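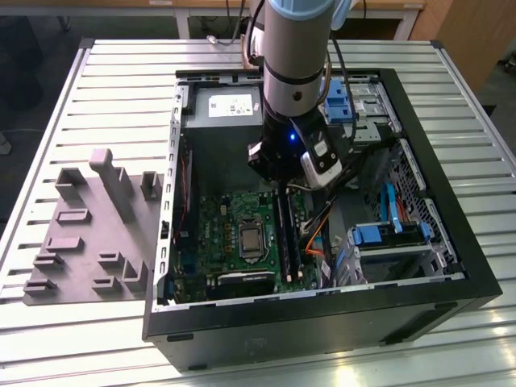

PC Hardware, Unit 3: Inside the Desktop Case
Course handout, Skelow Technical Evening School, Room 116

Before you begin, switch off the computer, unplug the power cord and hold the power button for a few seconds. Lay the case on its side and take off the side panel, so the board faces up to you. Keep the screws in the small dish.

The parts, in the order we will study them

Power supply. It is a closed metal box with a label. Read on the label the maximum output in watts (our older units give 300). Never open this box.

Motherboard. All other parts are connected to it. Find first the CPU socket, which has a metal retention frame. When the socket is empty, do not touch the inside with fingers or with a cloth.

Memory. The RAM modules stand in long slots close to the socket. Open the clips before you pull, and hold the module by its edges.

Expansion cards. They are fixed at the rear panel of the case. Remove the screw, then lift the card straight up.

Drives. The hard-drive cage and the optical bay are at the front side. A SATA cable has a small L-shaped connector and enters only in one way. The color of the cable does not change its function.

Homework

Draw the layout of your case and write the name of each part. Read also the chapter on connectors in Wernier, second edition. The students who started in January have already done this drawing and can go directly to Unit 4.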